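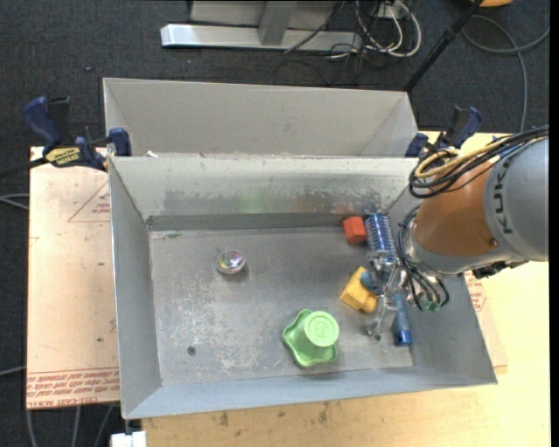 One student wrote after the last session that she had sorted her whole hall closet over the weekend and still couldn't say what she had learned from it, and could we please talk about how to decide where a thing belongs when it could belong in three places? I was so glad to get that note, because it's exactly where we are in the course!

Unit 2: Sorting and naming

Last time we talked about gathering, meaning getting everything into one place before making any decisions. Today we move on to categories, and I'd like you to go slowly with it. A category is a promise you make to yourself about where you will look later. The Kasley reading (pages 2 to 29, please do all of it, even the dry middle part) calls this the "retrieval question," and I think it's a lovely phrase. You don't ask what the thing is. You ask where you'd go looking for it on a rushed morning.

Take scissors. They could live with the sewing, with the gift wrap or in the kitchen drawer, and every household I've ever visited has settled it differently - mine keeps a pair in each and loses all of them by May.

Terms to know
Broad category: few groups, many items in each. Quick to put away, slower to find.
Narrow category: many groups, few items in each. The reverse.
Leftovers: whatever fits nowhere. Keep this group small, but do keep it.

The Zarnley household survey listed 1,766 items in a single family home and sorted them under 145 headings. We'll look at the headings together in class, and I think you'll find, as I did, that the trouble starts with the ones called "other" (there are several, bless them).

For next time
Pick one drawer, no bigger. Sort it broadly, live with it for a few days, then sort it again narrowly and write half a page on which way suited you. Bring your Tekin worksheet too, filled in - pencil is fine.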